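June, gone nine in the evening

Back late from the parcel table, feet aching, but I do want to get this down while I remember it. Mirta and I spent most of the day on the two arms, starting with the screws on the joint covers (she does them all by hand, bless her) and then the cable runs, which had crept a bit since the last service. After that we put the scanner back in the right hand and tried its grip on some small boxes.

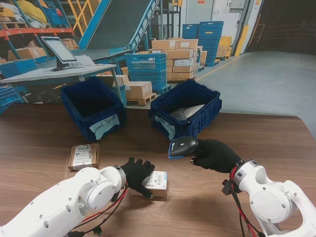 Left hand holding the box, right hand on the scanner.

Csaba rang from Eltis at twenty past something, wanting to know if we'd reached cycle 1,545 yet, and I had to tell him we'd only done 37, poor man! The scanner angle is what takes the time. I nudged the wrist setting, wrote it in the book, nudged it again, and drank far too much tea in between.
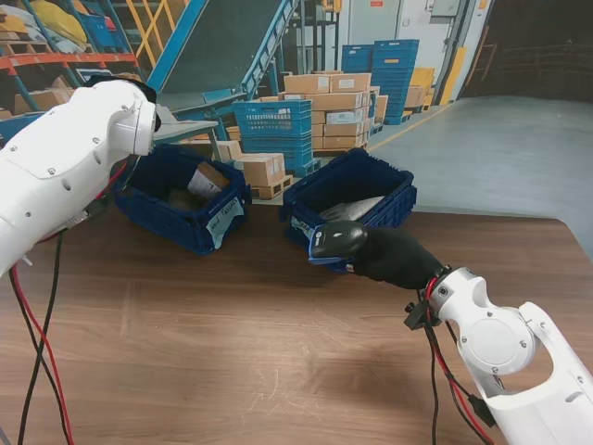

Scanner pointed at the front of the right-hand crate.

I still want to tie up the wires at that right wrist, as they dangle more than I like. Mirta has clips in her van. Must ring Filico about spare gloves.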